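The long tail of a short rate

By Ghazal Karimi
Friday, April 6, 2018

The overnight rate gets the headlines, but for most Canadian businesses it is a wholesale price paid by somebody else. What they pay is a retail price assembled from several parts, each of which moves on its own schedule. When the central bank adjusts its target, the banks normally adjust prime by the same amount within a day or so. After that the process becomes slower and a good deal harder to observe.

Economists call the process pass-through. The term covers two separate questions, and a great deal of commentary runs them together. The first is how much of a policy change eventually reaches the borrower. The second is how long it takes. A lending market can have complete pass-through and still be very slow, and a fast market can be incomplete, in that lenders widen or narrow their margins as the benchmark moves and the borrower sees only part of the change.

Žofie Bartoš has spent most of her career on the second question. She runs a small research practice in Hamilton and previously worked on a provincial treasury desk, where her job was to project interest costs on short-dated paper. Her present work concerns firms too large for a credit card line and too small to issue anything: machine shops, food processors, regional distributors. These firms borrow from one bank, sometimes two, and their loan terms are not published anywhere.

To get at the terms, she asked for them. With Perla Zavala, a former commercial lender, she assembled a panel of 758 operating loans and term facilities from firms willing to hand over their agreements and monthly statements. The panel isn't random. It leans toward Ontario and toward manufacturing, and firms in difficulty are under-represented for the obvious reason that they have other things to do. Bartoš states these limits on the second page of her working paper and returns to them several times.

"You get an average from the published series," she says. "An average of new business, weighted by dollars. A big borrower renewing in a given month can move it. That has no bearing on what a firm with a four-year-old term loan is paying."

The structure of the agreements explains much of the delay. An operating line is usually priced at prime plus a margin, and the rate on it changes when prime does. A term loan may be fixed for anywhere up to five years, or floating with an option to fix. Equipment leases are almost always fixed at signing. A firm carrying all three will see part of its interest bill respond immediately, part at the next renewal, and part only when the asset is replaced.

Bartoš and Zavala compute an effective rate for each firm, defined as interest and mandatory fees over average drawn balance. Standby fees are included, and so are annual review fees. Both are commonly left out of pass-through studies, although they have the same effect on cash as interest does. Where a lender holds its margin and raises its review fee, a study that records only the margin will report no change.
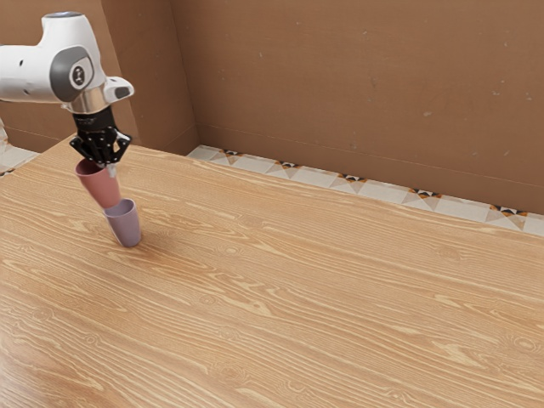
Fees turned out to matter most at the smaller end of the panel. On a large facility a fixed annual charge vanishes into the rounding. On a line that is drawn for one season and idle for the other three, it can be a substantial share of the total cost, and it doesn't fall when rates do. The working paper therefore reports two pass-through coefficients for every size class, one with fees and one without, and leaves the reader to choose.

Inesov, a contract packager outside Guelph, is typical of the firms in the middle of the distribution. It has an operating line, one term loan and a set of leases with staggered maturities. Maricruz Arellano, the controller, keeps a schedule of all of them on a single sheet and updates it after each rate announcement.

When the overnight rate rose last year, the cost of Inesov's line rose with it. The term loan was unaffected, having been fixed earlier. The leases were unaffected as well, but a replacement lease signed in the autumn carried a higher implicit rate than the one it succeeded. Arellano expects the term loan to reprice in June, and at current quotations that renewal will add more to the firm's interest cost than the change in the line has so far.

"The announcement date is the one people ask me about," she says. "My renewal date is the one I budget for."

The same lag applies on the asset side, with the sign reversed and the magnitude smaller. Business deposit rates move less than prime on the way up. Firms with a seasonal cash surplus can respond by sweeping balances against the line, and the larger ones do. Smaller firms tend to leave the money in a current account. Zavala puts this down to the minimum balances and account fees attached to sweep arrangements, which can absorb the saving.

There is a competing view of the whole exercise. Estrella Ayala, a portfolio strategist at the fixed-income manager Tovar, accepts the measurements and doubts their importance. Her argument is that firms make investment decisions on the marginal cost of funds. A company weighing a new production line will look at the rate it would be quoted today, and that rate already contains the market's expectation of future policy. What it pays on old debt is a sunk matter. On that reasoning, policy reaches the decision before it reaches the income statement, and sometimes before the central bank has acted at all.

Bartoš doesn't dispute this for firms that can borrow freely at the quoted rate. Her reply is that many of the firms in her panel cannot. They operate under covenants, most often a minimum debt service coverage ratio, and the ratio is calculated on what they pay. A firm near its covenant will find its room to borrow shrinking as old loans reprice, whatever it thinks of the project under consideration. For such a firm the average cost is the binding one, and it arrives late.

The two positions are not hard to reconcile in principle. The unsettled part is the share of firms on each side, and here the evidence is thin. Covenant terms are confidential. The panel records them for a subset of facilities, and of the firms in that subset, 15 per cent were close enough to their minimum coverage for a full repricing to cause a breach with earnings held constant. Ayala considers the figure low. Bartoš considers it high, given that the weakest firms are missing from the sample.

Holding earnings constant is itself a strong assumption. Rates generally rise when business is good, and a firm whose sales are growing can carry a higher interest bill without any strain on its ratios. The awkward case is one in which rates rise on national conditions while a particular industry or region is flat. Canada produces that case fairly regularly, as energy, autos and housing seldom turn together.

Wondik, a software vendor that supplies loan administration systems to credit unions, has offered the researchers anonymized repricing data by postal district. If the transfer clears its privacy review, the next version of the paper will include lenders outside the chartered banks, whose pricing practices differ in several respects. Credit unions fund themselves largely from member deposits, and their posted business rates have historically been adjusted with less regularity than prime.

For forecasters, the practical consequence is a matter of calendar. Standard models apply a distributed lag to the policy rate, with weights estimated over a long sample. The weights are stable only if the mix of fixed and floating debt is stable, and it has not been. Firms locked in terms heavily while long rates were low, and that debt matures in clusters. Zavala's maturity profile for the panel shows two distinct peaks, the nearer of them beginning this summer.

Until those loans come up, the aggregate interest burden will look lighter than the policy rate implies. Arellano has already requested renewal terms from her bank and from one competitor. The bank's quotation was held for 30 days – less than she wanted – and she has asked for it to be extended.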